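Home Workshop Storage Notes Archive About

Search this site Go

A white board over a wooden table, and a small basket to go with it

6/4/21

The table in the back room has a light wooden top with a visible grain and a finish that scratches. I have used it for small-object work for a long time and have had two complaints about it. The first is that pale objects disappear against it. The second is that soft items pick up whatever the top has on it. Both were solved by covering it with a foam board and putting a small basket on the board for the items that need a fixed place. The notes below cover size, fit, surface, basket and cleaning, in the order I dealt with them.

The board

It is a Vusier foam board, white on both faces, 8 mm thick. I bought it from Pai in Prerar, where the large sheets are kept flat on a rack at the back. The ones by the entrance stand on edge and most have taken a slight curve. A curved sheet can be flattened under weight, but it tends to go back. I would pay more for one that was stored flat.

The table is 859 mm deep. I cut the board slightly short of that, so a thin strip of wood stays exposed along the far edge and another along the near edge. The near strip matters more. If the board runs flush to the front, forearms press on its edge all day and the facing starts to dent and peel within a couple of weeks. Set back a little, the wood takes the pressure. The far strip gives me something to line the board up against when I put it back after cleaning.

Cutting was done with a long steel rule and a fresh blade in three light passes: top facing, foam, bottom facing. One heavy pass drags the foam and leaves a crumbly edge that sheds white bits for days. I know this from the first board. The cut edges were sealed with white paper tape, folded over evenly top and bottom. Clear packing tape also works but it yellows, and it is slippery enough that the board creeps when leaned on.

To stop the board from sliding I tried three things. Rubber dots held well but lifted the board off the table, and it flexed between them. Double-sided tape held perfectly and took a patch of finish off the wood when I removed it, so I don't recommend it on anything you intend to keep. A sheet of thin shelf liner, cut smaller than the board on all sides, has been in place since and needs no attention.

The surface

White was chosen for contrast. Nearly everything I put on it is darker or more saturated than the board, including pink, pale green and beige, which are the three colors that gave me the most trouble on bare wood. Beige on pale wood is the worst combination I have used. On white, the edge of a beige tray can be found without looking for it.

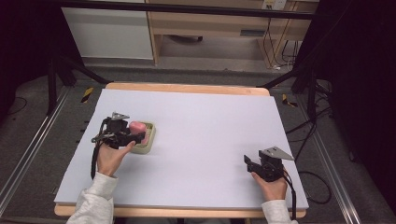

Pink piece on the small tray, left third of the board.

Gloss is the thing to check before buying. Foam board facings range from dead matte to nearly shiny, and the difference is hard to see under shop lighting. Hold the sheet at eye level and look along it toward a lamp. If the lamp shows as a shape, the board will glare. If it shows as a vague bright area, it is fine. The Vusier sheet is at the matte end. It marks a little more readily than a glossy one would, and I accept that.

The foam also deadens sound. A tray set down on bare wood makes a click, and on foam board it makes very little noise at all. Small hard items bounce less too. I had assumed that a cheap sheet would be a temporary measure until I found a proper mat, and I have stopped looking for the mat.

One limit: the board does not support point loads. Anything narrow and heavy leaves a dimple, and the dimple stays. Heavy things go on the wood strip or on another surface.

The basket

The requirement was a shallow container with a low rim, small enough to leave most of the board clear, for soft items that should not lie directly on the surface. I went through the kitchen drawers first. Bowls were too deep, so the item at the bottom had to be fished out. Saucers have a sloped edge and soft things slide down it. A jar lid was nearly right but had a sharp inner lip.

What I ended up using are small shallow pieces from the Trirkach range. They are sold as drawer dividers, though I have never put one in a drawer. The rim stands 13 mm high by my ruler. That is enough to stop a soft item from rolling off and low enough that it can be lifted out sideways. A higher rim forces you to come straight down from above, and with a rounded soft item that usually means pinching it harder than you want to.

An openwork base, where you can get one, has three practical effects. Crumbs fall through onto the board, where they are visible and easy to wipe. Air gets to the underside of whatever is in the basket, which matters for anything that has been washed. And the grid gives a soft item a slight hold, so it does not skate when nudged. The drawback is that small hard parts can wedge in the openings. I keep screws and similar out of it.

Rounded rims are better than square-cut ones. The cheaper baskets I looked at had a mold line along the top edge, sharp enough to snag a soft surface. If you already own one of these, a few strokes with fine sandpaper will take the line off.

Placement

I keep the basket on the left. I am right-handed and the space in front and to the right is where things get handled, so anything parked there gets moved constantly. With the basket on the left and the middle of the board clear, an item goes a short distance in one direction and comes back the same way. I tried the far right for a week in August and knocked it off the table twice with an elbow.

It does not need to be square to the board. I spent some time marking corners with pencil and then noticed that I never looked at the marks. They were removed with a white eraser, which works on this facing if you don't press. Ink does not come off at all.

Leave a margin between the basket and the left edge of the board. A hand's width is comfortable. Any closer and there is no room to approach it from that side, which you will want to do more often than expected.

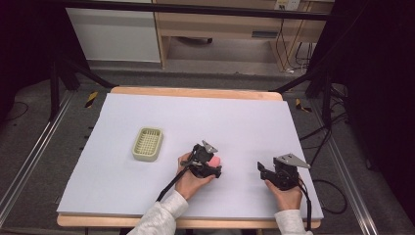

Cleaning

Daily: brush the board toward the far side with a soft dustpan brush. Lift the basket, brush under it, put it back. Brushing toward yourself puts everything in your lap.

Weekly: wipe with a cloth that has been wrung out as far as it will go. The facing is paper and will swell if water sits on it. One drop of dish soap in the bowl is sufficient. Wipe in one direction, then go over it with a dry cloth immediately. Do not wipe across the taped edges with the damp cloth. The tape lets go at the corners first.

The basket goes in the sink. Use a bottle brush on the grid from underneath, then knock it twice against the side of the sink and leave it on its edge. Do not set it back on the board until the underside has dried, or you will print a grid onto the facing. I have one such print, at the back left, and it has not faded.

Sponges and other porous items get washed in plain water, squeezed in a towel and left on a rack overnight. They go back to the table when they feel dry in the middle, which takes longer than the outside suggests. Pink ones seem to show dirt less than yellow ones. I have not tested this properly.

Wear so far

The first board lasted 12 weeks before I replaced it, mostly on account of the bad edges. The second has gone past that and has one dented corner and the grid print. I turned it over once and found the reverse in better condition than expected, so each sheet can be counted as two surfaces if the shelf liner underneath is kept clean. Grit between liner and board shows up as small bumps on the side you are trying to preserve.

The wood underneath has not changed except that the exposed strips are now slightly darker than the covered part. This is normal for a light wood that gets daylight. If the difference bothers you, take the board off for a few days now and then. I leave mine on.

Still open: whether a thicker sheet would resist dents or would just be thicker. Pai carries one but only in a size I would have to cut down on the shop floor, and I have not been back to Prerar to ask.

Comments (4)

gluepot — I used the same kind of board for a puzzle table. Aluminum tape on the edges instead of paper. It holds better but it is ugly, and it catches sleeves if a corner lifts.

Anonymous — Did you seal the facing with anything? I put clear matte varnish on mine and it bowed overnight, toward the varnished side.

Author reply — No sealer, for that reason. Coating both faces on the same day is supposed to balance it. I have not tried it.

drawer_person — I have those Trirkach pieces in an actual drawer and they slide around every time I open it. Shelf liner under them fixed it. Might take one out and try it on the desk.

Older posts Newer posts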